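Collecting Demonstrations Inside a PC Case
Speaker notes, Jerness workshop talk
Mar 12, 2025

Slide 1. Title

Say hello, say the room is being recorded. Questions during the talk are fine, but hold the ones on training until slide 9.

I work on the collection side at Jirnard. Other people train the models. My job is to get them examples that are worth training on, and this talk stays on that side of the fence.

Slide 2. The task

We take apart old desktop computers. Case open, lying on the bench, side panel off. The arm has to free the cables and then the drives. The project name is Pesel, so if I say Pesel I mean the whole thing: arm, bench, software, people.

A person gets the drive out of one of these cases without thinking much about it. Most of the skill is in moving cables out of the way and knowing how hard to pull. Neither of those was written down anywhere when we started, so we show the arm how by guiding it through the job and recording what happens.

Slide 3. Why cables

Rigid parts were fine early on. A drive in a cage is where you expect it to be. Cables are different every time, even in two cases of the same model, and they move when you touch something next to them. A flat data cable will sit across the power plug you want. Push it aside and it comes back.

Mention here that we tried tying the cables down for the first batch. It made the recordings look tidy and the model learned nothing useful about loose ones. We threw that batch out. It was 200 episodes.

Slide 4. The setup

Keep this short. Two-finger gripper, small camera on the wrist, second camera above the bench. The wrist view is the one that matters for plugs. The gripper fills a lot of it, and people ask about that every time. We moved the camera back once and lost the latch on the plug, so it went back where it was.

Lighting: one lamp, diffused, same side each day. Bare metal in the case throws glare and the finger casts a shadow into the deep parts. Don't chase it. Some shadow in the data is good.

Slide 5. What counts as one episode

Start: gripper clear of the case, open.
End: plug out and the gripper back outside the case.
Anything longer gets split at review. We used to record the whole teardown in one go. An operator would make a mistake at minute six and we would lose the first five minutes with it.

Limit is 30 seconds for a power plug. If it takes longer than that, stop, save it, and tag it "slow". Do not delete it.

Slide 6. Numbers

Read these out, the slide font is small.

We recorded 900 episodes in February. After review we kept more than 700. The rest went out for dropped camera data, wrong start position, or a hand reaching into the case to help. That last one is the most common with new operators. You see the cable slipping and you grab it. The model then learns that cables fix themselves.

Slide 7. Failed grabs

Pause here, this is the part people want.

Keep the misses. If the finger slides off the plug and the operator backs up and tries again, that is a good episode. For a while our reviewers marked those as bad and we ended up with a set where the first try always worked. On the bench the model would miss, then hover, then do nothing.

Elínborg Mikkelsen went back through the rejected pile and pulled out the recoveries. She can speak to how she sorted them, she is in the second row.

What we still reject: pulling on wires with the plug still latched. It can work, and it can also pull the wires out of the plug. We don't want it copied.

Slide 8. Changing the cases

Swap the case at the start of every session. Turn it on the bench too. Our Trnka bin has small towers and big ones, some with blue plastic latches on the drive bays, some with screws only. If all of one week comes from one case, the model learns that case.

Also change the operator. Two people will come at the same plug from different sides and both are right. We worried about mixing them. So far it has not hurt, but I would not promise that for a smaller set.

Slide 9. Questions I expect

Could you do this in simulation? Partly. The rigid parts, yes. We have not found a cable model we trust.

Do operators get tired? Yes. Sessions have a break in the middle, and the tagging is done by someone else later in the day.

Will you share the data? Not decided. Take the question by email.

Slide 10. Last slide, leave it up during questions
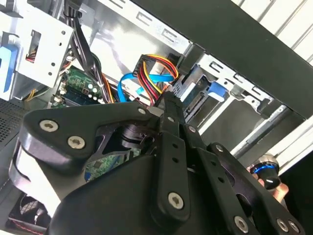

Arvo Koskela
Data Collection Lead, Jirnard

Arvo runs the recording benches for the Pesel project and trains new operators. Before that he repaired desktop computers for a living. The operator checklist and the tag list from slides 5 through 7 are at the back table; take a copy of each. If they run out, leave an email address on the sheet.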